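Notes on scholarship renewal terms

11th October

I spent part of last week reading renewal clauses. My own award, the Osico grant, renews each year on a set of conditions I signed in May and then forgot, and the reminder email pointed at a document I no longer had. Once I had tracked it down I read the terms for three other awards as well, to see how typical mine was. These are my notes, mostly for students who hold a grant and also have a medical condition that could take them out of class for a while.

Most of the trouble sits in the definition of full-time status. Osico defines it as 14 credits per semester, measured at the end of the add/drop period. My college defines it as 12. A student carrying 12 credits is therefore full-time for the registrar, the health plan and the housing office, and part-time for the grant. The renewal form has one box for enrollment status and does not say whose definition applies. I called and was told it is theirs.

The Curton award measures completed credits at the end of the term. Under that rule a late withdrawal from one course counts against you, even with a doctor's letter, unless the withdrawal is coded as medical on the transcript. At my college the medical code is applied only if you ask for it on a separate form, and the form has to arrive before grades post. If the grade posts first, the code can still be changed, but the change goes through an appeal and the transcript sent to the grant office in the meantime shows a plain W.

Next, leave of absence. Of the four sets of terms I read, two allow a leave of up to two semesters with the money held. One allows a single semester. The Böttcher terms do not mention leave at all, and I would not read that silence as permission. I wrote to the office and got a reply saying that leave is considered case by case and that the request should come before the leave starts. I saved the reply as a PDF with the date in the file name, next to the signed terms.

There is also the matter of refunds. If you withdraw partway through a semester, the college works out how much tuition it gives back, and the grant provider works out how much of the grant it wants back. The two schedules do not match. For one semester at my college the figures on a mid-term withdrawal left a balance of $2,806 owed by the student, with $400 of that being a housing charge that is never prorated. The college will set up a payment plan over six months, but there is a hold on registration until the first payment clears. Anyone planning to come back the next term should count backward from the registration date.

The Illow program was the clearest of the four. Its terms run to two pages, it uses the college's own definition of full-time, and it lists the documents it wants for a medical exception: a letter with dates, the approved leave form, and a planned return term. It does not ask for a diagnosis. The others ask for "supporting documentation," and I have seen students hand over far more of their records than that phrase calls for. A letter stating the dates and that you could not attend was enough in my case.

What I keep in one folder now: the signed terms, the current terms (they had changed, in section 6, between my first year and my second), the college catalog page on enrollment status, and every email from either office. I also wrote the add/drop date and the last day to withdraw on the inside cover. Disability services can request a reduced course load on your behalf, and that request goes to the college only. The grant office needs its own copy, sent by you.

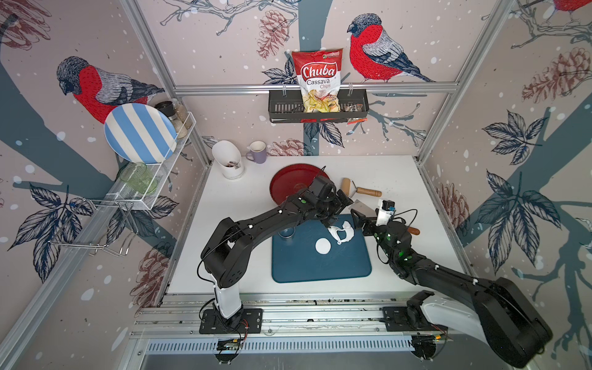 Does an approved reduced course load from the college protect a grant automatically?

Each grant applies its own enrollment rule, so send the approval letter to the grant office and get a written answer before the add/drop period ends.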